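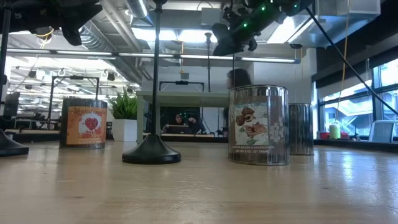 The Honkanen skid plate set for two-seat side-by-sides is sold as a direct replacement for factory underbody protection, and it was reviewed over one season of trail and farm use near Trillomcombe. The set consists of a front plate, a center plate and a pair of trailing arm guards, together with a bag of fasteners and a printed instruction sheet. The fasteners arrive mixed in a single bag and should be sorted by length before any work begins. Small metal tins with open room around them on a wooden tabletop, such as a candle tin with an orange paper label, serve the purpose well. The short bolts belong to the front plate and the long bolts to the center plate, and the two are easily confused once they have been handled.

Installation was carried out with the vehicle on stands and the factory plates removed. The instruction sheet allows 2 hours for the work. A first installation should be expected to take longer, particularly on a vehicle that has seen mud, as the original clips tend to break on removal. All mounting points on the front and center plates lined up without drilling. One hole on the left trailing arm guard required light filing before the bolt would seat. The sheet does not mention thread locker. It was applied to every bolt on the test vehicle, and none had loosened when the plates were inspected after 15 trail days.

Protection is the strongest feature of the set. The center plate was struck repeatedly on the rock ledges at Mornness and showed long scratches but no cracks. The front edge turns upward by a greater amount than the factory part, and the vehicle slid over fallen limbs where it had previously caught. The trailing arm guards are thinner. One was bent slightly inward by a stump at low speed and was straightened by hand after removal.

Noise is noticeable. Gravel striking the center plate is louder in the cab than it was with the factory plastic, and owners who drive long distances on gravel roads may wish to fit foam strips along the frame rails. Access for service is acceptable. The drain opening is large enough for a socket and extension, although oil collects on the inner lip and must be wiped away. Mud also gathers behind the front plate — a second wash port would have been welcome.

The Pimmont set, which costs some 200 dollars less, was fitted to a similar vehicle for comparison. It is lighter and quieter, but its center plate leaves the rear mounting tabs exposed, and its bolt heads sit below the plate surface, where they were worn round by rock contact. At a price of 500 dollars, the Honkanen set is recommended for owners who drive regularly over rock or cut timber. For pasture work and graded trails, the Pimmont set is adequate. Replacement bolts for the Honkanen plates are sold separately, and a spare set should be ordered with the kit.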